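Week 2: Who fills the shelf?
Work and Automation, handout by Funmilayo Jibrin

Last week we did warehouses. Now for the part I love most -- the small supermarket, where automation arrives in bits and pieces and people's days change with it!

Our case is Imai, a stock program that reads sales at the till and writes the morning refill list. Ilona Bakos used to walk the aisles with a notebook to make that list. Now it's printed before she comes in, all 73 lines of it on a busy day, and she spends the time on the shelves and with customers. She likes that. She also misses deciding for herself what to order, so keep both halves in mind when you read her interview.

Terms to know: reorder point, task shift, override (when a worker changes what the system suggests).

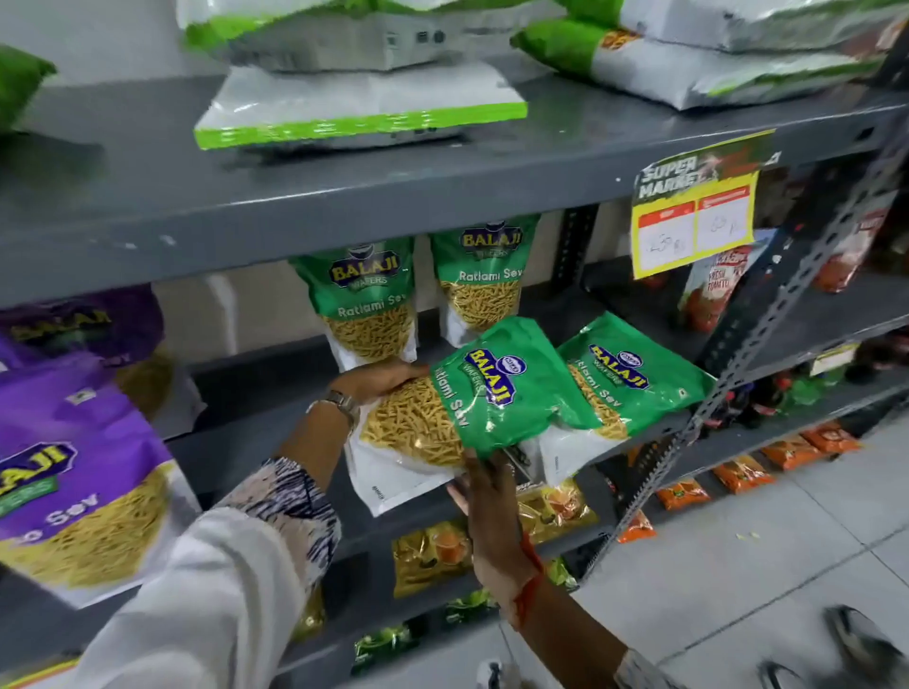 Sernden, 15/09/2025

Stocking Ratlami Sev is still hand work, and so are the prices in black marker on the shelf tag. For next class, pick one task like these and write a page: would you automate it, and who should get a say?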